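# Match Footwear Should Be Fitted Before It Is Sold 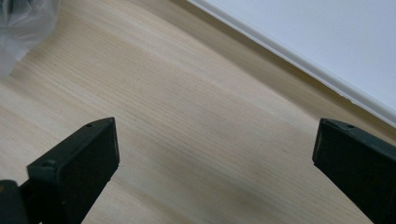

The youth leagues of Oluvbridge will open registration again next July, and families will once more be asked to buy soccer shoes on very little information. It is the position of this column that clubs which require particular footwear should also take responsibility for seeing that it fits.

At present, the Merkevgate Youth League requires molded studs for all players under 14. The rule is sound. It was adopted after two seasons of complaints about metal studs on shared fields, and it has been applied fairly. The rule says nothing, however, about length, width or the type of surface on which the shoe will be worn. A child who trains on artificial turf on weeknights and plays on natural grass at the weekend is treated as though one pair will serve both purposes. Many pairs will not.

Last season the league registered 726 players. Its equipment officer, Cyprian Kubiak, reported to the board that most requests to leave a training session early concerned sore feet. The report did not separate poor fit from ordinary wear, and it should be read with that limit in mind. Even so, the board received it without discussion, and the matter was not placed on the agenda again.

Retailers are not chiefly to blame. Christodoulou, the shop on the north side of town, has measured feet without charge for many years and will decline a sale when the size is wrong. Most families no longer buy there. They order by the number printed inside last year's pair, and they order a size larger in the hope that the shoes will last until spring. A loose heel is the usual result, along with laces pulled so tight that the top of the foot goes numb.

The league could adopt a modest program at little cost. Each club would hold one fitting evening before the season, on the surface where its teams train. Players would bring the socks and shin guards they intend to wear. A coach would check the heel, the toe room and the stud pattern, and would give the family a written size. Families would remain free to buy wherever they chose.

Urnent, the supplier that holds the league's uniform contract, has offered to lend 20 sample pairs in youth sizes for this purpose. The offer deserves a careful answer. Samples from a single supplier may steer families toward that supplier, and the league should accept them only if other shops are invited on the same terms.

Manolis Kyriakidis, who coaches the under-12 side, has objected that coaches already give enough of their evenings. His objection is fair. A single session of 3 hours would cover the largest club in the league, and older players' parents could be asked to assist.

There remains the question of price. A pair of shoes at $100 is beyond the means of many households, and nothing in the game at this level requires one. The league should state plainly in its registration letter that a less expensive shoe of the correct size is preferred to a costly one that slips. It should also reopen the exchange table at the main clubhouse, which was closed two years ago for want of storage space.

The board meets next month to settle the text of that letter. A paragraph on fit should be included.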